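3.2 Print run and distribution

The handbills for the Mapplebeck short film night were printed at Plastthorpe in August. We ordered 900 at postcard size, gloss on one side. Cathal Ó Gríofa handled the colour proofs, and the second proof was darker than the first, so we lightened the blues before signing off.

Handbills went to cafes, the library and the Vastesar box office. The library ran out first, on the Saturday. We had left too few there and had to move 36 over from the box office.
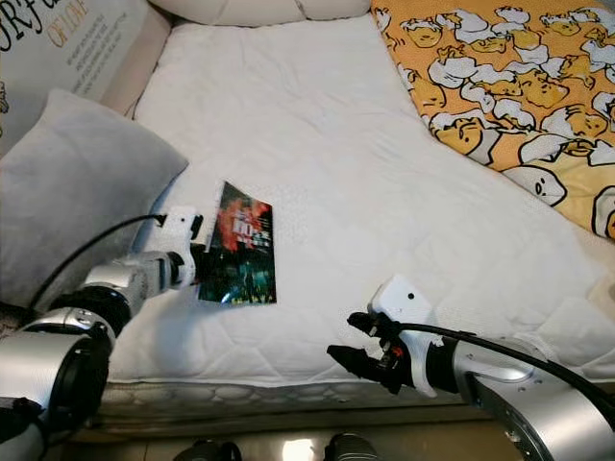

Attendance was checked against ticket stubs. Of the people who filled in the survey, most had heard of the night from a friend – handbills came second and the radio notice last. Next year's group should print fewer and start earlier.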